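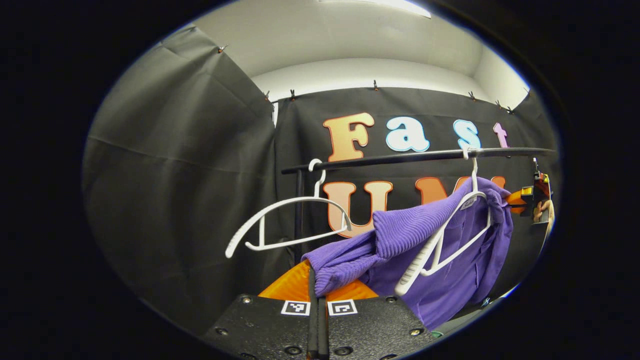 4.2. El probador como espacio de paso

Figura 3. Interior del probador de tela, con la barra negra, dos perchas blancas y un jersey morado de canalé.

Empiezo por los probadores porque fue lo que más me cambió las ideas que traía de casa. Yo había diseñado el estudio pensando en los expositores, en la ropa doblada, en el recorrido entre mesas (véase la sección 3), y resulta que mis mejores notas de campo salieron de un cubículo de tela en el que apenas cabe una persona con el abrigo puesto. En Prodcombe, la tienda efímera que nos sirvió de caso principal, pasé nueve tardes sentada en una banqueta a un par de metros de la cortina, con la libreta en las rodillas, y volví a casa cada noche hablando de perchas.

La cabina es sencillísima. Cortina gris oscura a un lado, fondo negro sujeto con pinzas por el borde superior y, sobre ese fondo, letras grandes recortadas, de formas redondeadas y contorno blanco, en tonos melocotón, naranja, azul claro y rosa. En la fila de arriba se lee «Fast». La de abajo queda medio tapada por las perchas y la ropa (figura 3), y esto, que parece una tontería, me interesa mucho: el rótulo y la barra comparten la misma pared, de modo que cada prenda que se cuelga se come un trozo del mensaje. Varias participantes me dijeron que no habían leído la segunda fila. Una la leyó entera y me la recitó con bastante guasa, eso también hay que decirlo.

Vamos a la barra. En el montaje de Lorwood, el otro local del estudio, la ropa se dejaba en 7 ganchos de pared, y allí la gente amontonaba: una prenda encima de otra, el bolso encima de todo. Con la barra pasa algo distinto. Quien entra suele repartir lo que trae a lo largo del tubo, deja un hueco, lo vuelve a llenar, corre las perchas a un lado para verse las manos. Es un gesto pequeñísimo, de dos o tres segundos, y sin embargo aparece una y otra vez en mis notas. Lo he llamado «hacer sitio» y lo trato como una categoría propia, separada del «dejar» y del «devolver», que ya estaban en el esquema de codificación de Kingi.

Y luego está el punto, mi gran quebradero de cabeza. Una camisa se cuelga por los hombros y listo. Un jersey de canalé no: se cruza sobre la percha, se echa por encima, se recoge en un bulto con una manga doblada por arriba y el resto cayendo hacia un lado, como el morado de la figura 3. En la codificación inicial yo marcaba todo eso como «prenda desordenada» y me quedaba tan ancha. Fue al repasar el material por segunda vez cuando me di cuenta de que estaba juzgando el punto con el criterio de la camisa – error mío, y bien gordo –, así que desdoblé la categoría en 2: «colgada por los hombros» y «echada sobre la percha». Ninguna implica descuido. El cambio me obligó a revisar las 2.667 anotaciones del corpus, tarea que terminé el 07/10/2024 y que no le deseo a nadie con prisa.

¿Qué se gana con la distinción? Para empezar, deja de inflarse el recuento de desorden en los meses fríos, que en la primera versión del análisis hacía de diciembre una especie de catástrofe textil. Además permite hablar de la percha vacía, que antes no sabía dónde meter. Una percha vacía en la barra puede ser una prenda que alguien lleva puesta, otra que se ha ido a caja sin ella o una que llegó así y así se quedó. Desde fuera de la cortina no hay manera de saberlo, y por eso la codifico como «vacía», a secas, sin atribuirle intención.

Un último apunte sobre la tela. Las paredes blandas hacen que el probador se note desde fuera: la cortina se abomba, se arruga en diagonal, delata un codo. En el piloto de Sitley, con tabiques rígidos, no tuve nada parecido, y echo de menos una comparación más seria entre ambos tipos de cabina. La retomo en la sección 5.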